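Key Board FAQ - Silasness Workshop, Illton

Where do I find the keys?
On the light gray board on the wall. It has four white adhesive hooks in one row, and every key we share goes there. Please don't leave keys in coat pockets or desk drawers.

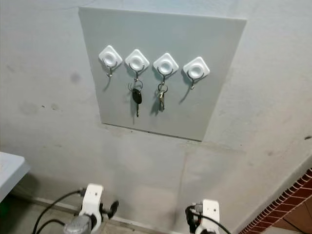
The key board, with the end hooks free.

Which key goes on which hook?
The car key goes on the second hook from the left. The metal keys on the third hook are for the side door and the storeroom. The first and fourth hooks are for visitors and for keys waiting to be handed over.

Can I take the car key home?
Only if you have the first booking the next morning. Write your name in the book and tell Zamfira Văduva before you leave. Otherwise the key goes back by 7 p.m.

How much weight can a hook take?
We keep each one under 500 grams. A car key or a few door keys is fine. Bags, umbrellas and padlocks are not - an adhesive hook will let go sooner or later.

May I add a key to a ring?
Ask Marius Preda first. He keeps the list of all 16 copies and will write yours in.

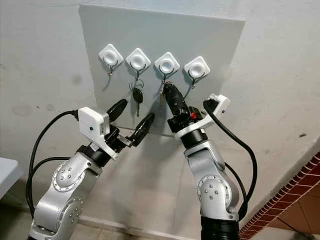

Hooks and repairs

A hook feels loose. What should I do?
Take the keys off it, move them to a free hook and leave a note for Mircea Cozma. Don't press the hook back on. The old adhesive has to come off and the spot needs to be wiped clean and left to dry.

Will the wall be painted?
Yes, the marks around the board are on the list. The board stays up until then.

I lost a key. Who do I tell?
Traian Jitaru, the same day. A new door key costs $46.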